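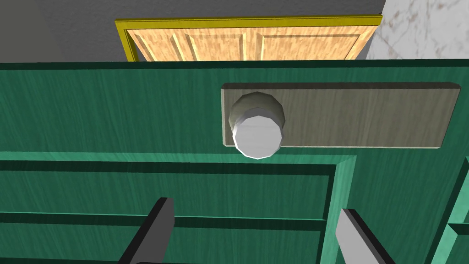 Interim progress report: low-emission finishes for fitted furniture

Submitted to: Bhat Fund, Materials and Small Manufacture programme
Submitted by: Vustero Joinery Research, Plultberg site
Period covered: October to March

1. Summary

Work in this period concentrated on the water-based coating trials and on the first stage of workshop testing. Seven candidate coatings were taken forward from the initial screening. Two have since been withdrawn, one for poor adhesion on end grain and one because the supplier could no longer guarantee the binder. The remaining five are on programme. Spending is within the approved budget, with one transfer between headings described in section 5.

2. Coating trials

Test panels were prepared in softwood and in veneered board, sanded to the same grit and left in the conditioning room before coating. Each coating was applied by spray and by brush, as most of the workshops likely to use the results do not have a spray booth. Brushed panels took longer to dry and showed more variation at the edges and in routed grooves, where the film tended to collect. Thinning reduced this but lowered the opacity of the darker colours, greens in particular.

Abrasion and household stain tests are complete for the softwood panels. Coatings C and F gave the best results against hot water, tea and cooking oil. Coating B marked badly with mustard and will need a sealer coat if it is to be offered for kitchens. The veneered panels were delayed by a late board delivery and will be tested next.

3. Emissions measurement

The test chamber was recalibrated in January after a faulty humidity sensor was found. Readings taken before that point have been set aside and the affected panels will be run again. The repeat runs are expected to occupy the chamber until May. No emissions figures are included in this report for that reason.

4. Workshop testing

The Grunberg workshop has agreed to finish a small batch of doors and drawer fronts with coatings C and F on its normal production line. Staff there will record drying time, rework and cleaning time on the sheets supplied. The first sheets returned were incomplete — rework had been entered as a note and not as minutes — and the form has been revised.

5. Budget

The project has used 85 per cent of the materials allocation, mainly because board prices rose between quotation and order. With the programme office's agreement, funds were moved from travel to materials. No increase in the total award is requested.

6. Next period

Complete stain and abrasion tests on veneered panels.
Repeat the chamber runs set aside in January.
Collect 16 weeks of workshop records from Grunberg.
Prepare draft application notes for brush and spray use.

The main risk remains chamber availability. If the repeat runs extend beyond May, the draft notes will be issued without emissions data and updated later.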